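Minutes of the Chores and Machines Circle, held May 14, 2024 in the back room at Jurwood, over tea and a very good seed cake

**In the chair:** Kirsty Tennant
**Taking the minutes:** Donnie Cairns
**Apologies:** received from the two members in Lennox, who had car trouble and sent their love

## 1. Welcome and last month's minutes

Kirsty opened by thanking everyone for coming out in the rain, and said how nice it was to see some new faces alongside the old ones. For the newcomers she went over what we are for, which is to keep asking whether a machine can do a household or shop-floor chore well enough that an ordinary person would hand the chore over and go do something else. We have been asking since the group had six members and no kettle, and the mailing list is now up to 126.

The previous minutes were accepted with one correction. Under "dishwashers" the word "rinsing" should have read "scraping," and the secretary is sorry, as it changed the meaning of the whole paragraph.

## 2. Matters arising

The lending shelf now has a sign-out sheet. Two books on kitchen appliances are still missing, and if they are under your bed we would be glad to have them back with no questions asked.

The window-cleaning trial at the Dreda shop is on hold until the scaffolding comes down. Kirsty spoke with the manager, who is still keen, and who would like it known that the windows have been done by hand in the meantime.

## 3. Laundry

We gave this a good half hour, as we always seem to. The general feeling was that washing and drying were handed over to machines so long ago that we've stopped counting them, and that everything on either side of the washing and drying is still ours. Sorting, turning socks the right way out, finding the tissue before it goes in, folding, and carrying the lot upstairs.

One of the newer members asked why folding should be so much harder than washing. Donnie had a go at answering and went on rather longer than he meant to. A drum doesn't need to know what is inside it, but a folder has to find the corners of a thing that changes shape every time it is touched. A member who worked for years in a hotel laundry said that the big sheet-folding machines there were wonderful, and that two people still had to feed them the edges. She also said that she can fold a fitted sheet, and after some disbelief she was asked to bring one next time.

**Agreed:** that folding stays on our "not yet" list, and that the hotel laundry story be written up for the newsletter.

## 4. Picking things out of bins

This was the main item of the evening, and the one most people had come for. Bin picking sounds like the simplest job on the shop floor. Parts arrive in a box, and somebody takes them out and puts them where they're needed. Our members who have worked in parts rooms and packing lines were quick to say that it is dull, that it is hard on the back, and that it takes more judgment than it gets credit for.

Kirsty put the picture up on the wall for this part, and we kept coming back to it while we talked.

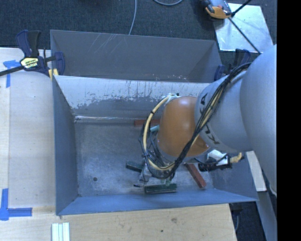

### 4a. What makes it hard

The first thing several people remarked on was how much arm there is for four blocks. The KUKA has to bend right down inside the metal bin, bringing its cables and that yellowish hose along with it, and our packing-line members felt for it at once. Reaching into a deep box is awkward for a person too, although a person can tuck in an elbow.

There was a friendly disagreement about the blocks themselves. One side held that plain rectangular blocks in red and dark green are about as kind a test as you could set, and that success with them would tell us little about a box of tangled brackets. The other side, led by Donnie, thought you have to start somewhere, and pointed to the red one lying close to the far wall. Anything near a wall is trouble – you have to get fingers down beside it, and the wall is already where one of the fingers wants to be. Most of us slide such a thing out into the open first without noticing we've done it.

A retired fitter in the group said he'd spent a minute looking only at the scrapes on the metal. Every bin he ever worked from looked like that, and it made him feel quite at home.

### 4b. Would you hand it over?

Kirsty asked for views from anyone who has managed people doing this work. The member from Dromia gave us some useful figures from her own stockroom. A good picker there will move 1000 small parts in a shift, and over a recent month 23 of the parts moved by hand ended up in the wrong tray. She would gladly take a slower machine if it ran through the night and made no more mistakes than that. What she would not take is one that needed a person standing next to it to free it whenever it got stuck, as she'd then be paying for both.

Others thought the sums look different at home. No household has a thousand of anything to pick up, apart from possibly toy bricks, and it is the variety that wears you out. A toy box has a bear, a puzzle piece, half a cracker and a shoe in it.

**Agreed:** that picking same-shaped parts from a bin be moved to our "getting there" list for shop floors, with toy boxes staying firmly on "not yet." The vote was close, and the fitter wished it noted that he abstained.

## 5. Floors

A brief item, as time was getting on. The robot vacuum survey has had 80 replies, which is more than we hoped for, and thank you to all who filled it in. The most common complaint was chair legs, followed by rug fringes. A good many people wrote that they tidy the floor before letting the vacuum loose, and we had a cheerful few minutes on whether that counts as the machine doing the chore. Donnie will sort the replies by house type and bring a page or two to the next meeting.

## 6. Visit to Dromia

The stockroom visit is going ahead. Sturdy shoes, please, and let Kirsty know if you need a lift. There is a step up at the side entrance, and the Dromia people have offered to put a ramp down for anyone who would like it.

## 7. Any other business

A member asked whether gardening is within our remit. It was thought that hedges might be, and lawns certainly are. It goes on the next agenda.

The seed cake recipe was requested by several people and will be sent out with these minutes.

## Actions

- Donnie – sort the floor survey replies, and correct the word "rinsing"
- Kirsty – confirm numbers for the Dromia visit, and keep in touch with Dreda about the windows
- Hotel laundry member – newsletter piece, and one fitted sheet
- Everyone – look under the bed for the library books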